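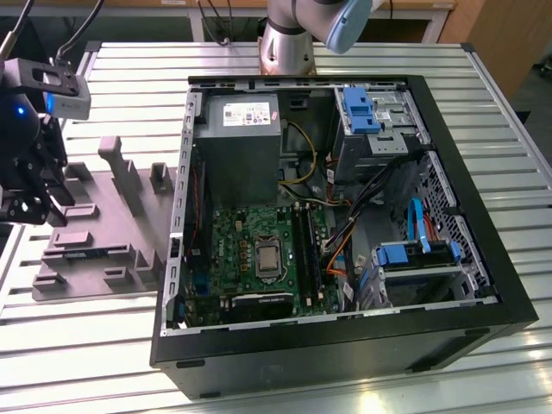
*Fig. 1. Tower on its side, panel off, processor exposed in its socket.*

**Unit 4: Inside the case**
Celilthorpe evening course, Hardware 1. Notes by Piret Priedītis

Read these before the bench session. Bring the Grundell workbook, open at page 345.

**Finding your way around**

- Power supply: the gray metal box with the white label. Write down the wattage from the label before you do anything else.
- Motherboard: the green board below it. Everything else in the case connects to it in some way.
- Processor: silver, held in a metal retention frame. The cooler is off for this unit. Do not touch the top of the processor or open the frame.
- Drive cages: on the right side. Blue plastic marks the parts you release by hand, so no screwdriver is needed there.
- SATA cable: the blue one. It carries data only. Drives get power from a separate cable.

**Memory**

The memory slots are the long black ones to the right of the processor. Modules go in one way. Find the notch on the module and match it to the key in the slot before you press.

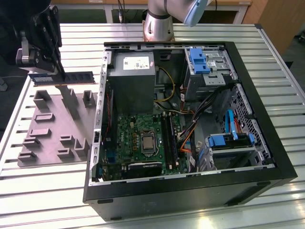 Hold a module by its edges and keep your fingers off the contacts. Press down evenly at both ends until the clips close. If it will not go in, take it out and check the notch again. Pushing harder breaks slots.

**Before you start**

1. Unplug the power cord.
2. Put on the wrist strap and clip it to bare metal on the case.
3. Move loose cables clear of the slots.

You have 60 minutes at the bench. Hand your sheet to Wian Potgieter in room 353. Questions 1 to 6 are graded; question 7 is optional.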